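Sorting tubes, racks and caps at Viretent
6 min read

Triin Juška has run sample handling at Viretent for nine years, and in that time she has written the rules for one bench more often than for any other. The bench is where tubes change racks. Sample tubes go out from it to the centrifuge room and the cold store, and come back to it for capping and relabeling.
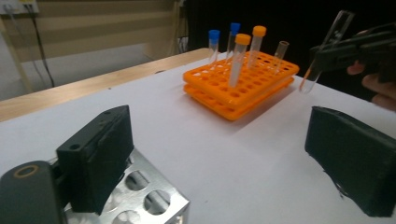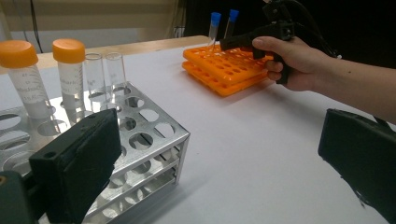

Tubes in an orange plastic rack and in an aluminum one.

The site keeps both kinds of rack in service. Juška would prefer one, but has stopped asking. "Plastic is light, it doesn't mark the table, and you can read the color from the door," she said. "Aluminum holds its shape. After a few years the holes in a plastic rack are still round but the tiers have moved a little against each other, and then a tube leans. With a leaning tube you misread the level."

Her inventory, last revised in April, lists 153 racks of all types. Metal racks are assigned to conical tubes by default. Plastic racks take the smaller screw-cap tubes and plain test tubes. In practice the two overlap, and the procedure allows it as long as the tube passes freely through the upper plate and is supported lower down. A tube that hangs by its cap is treated as a fault.

Cap color is the second subject on which she holds firm views. Viretent buys blue and orange caps, and the colors carry no meaning on their own. "People want them to mean something. One shift decides blue is finished and orange is pending, the next shift decides the reverse, and neither writes it down. The label is the record. The cap is a lid." A proposal to fix the colors by department was tested for six weeks under Hemi Ruddock, who was shift lead at the time, and was dropped when the supplier, Hapeta, changed its pack sizes and one color ran out.

Open tubes have a stricter rule. An uncapped tube may stand in a rack with capped ones only while someone is working at the bench. If the person leaves, the open tubes are capped, emptied or moved to the wash tray. Juška said that most of the deviations she signs concern this point. "Clear glass with nothing in it looks the same as clear glass with two drops in it. You can't sort that out the next morning. You throw it away and write a line in the book."

The order in which tubes are placed was worked out with Murdo Dalgleish, who maintains the racks and the benches. Filling starts at the back row and moves forward, with the taller tubes behind. The hand then never has to pass over an open rim to reach an empty hole. Tubes are lowered straight down for the last part of the travel. Setting them in at an angle is faster, and it is also how the bottoms of glass tubes get chipped against the middle plate.

Dalgleish checks each rack against a gauge pin and pulls any rack in which the pin sticks. He also looks at the corners of the bent metal ones. "A rack that rocks is finished," he said. "I can straighten it once. The second time the metal has gone soft along the fold and it won't stay."

The white bench tops are a later change. The previous surface was dark gray, and Juška had asked for it herself on the grounds that it hid stains. She now regards this as a mistake, as spills of clear liquid could not be seen on it at all and small labels were easily lost. The new tops show both. They also show every scratch, and Dalgleish has asked that metal racks be lifted and not pushed.

The next item on her list is the labels. Handwriting is still accepted on conical tubes, provided it does not cover the printed scale, and she intends to end that once the label printer from Brarnine is approved for cold storage. The current labels lift at one corner after freezing. A second batch is on test, and she expects to have the results before the procedure comes up for review.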